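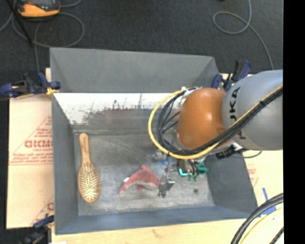

I've had the Vostetti spring box for two weeks now and wanted to answer the question about the hair products before the March orders close. The dry shampoo is the best thing in it. It leaves no white cast on dark hair and the smell is gone by lunch. The hair oil from Ravico is heavier than I like, and I had to wash it out twice. I put it on with my hands the first time, which was a mistake. A wooden brush with dense, pale bristles and an oval head, like the one lying on the left there, spreads oil much better than fingers do. Use very little and start at the ends.

On makeup, the Slaoui lip tint is full size and lasts through a meal. The shade is more brown than the card says.

Earlier message, from the list:

> Has anyone tried the new Vostetti box? I'm on the
> Kanum one now and get 5 items, but 2 of them are
> always sachets. I have dry ends and an oily scalp.
> Is the hair stuff any good, and can you skip a month?

You also get five items with Vostetti, and mine had only one sachet, a face mask I haven't opened. You can skip a month from the account page, but you have to do it before the box is packed. I missed that the first time and got charged.

If anyone wants the rest of the Ravico oil, write to me off list.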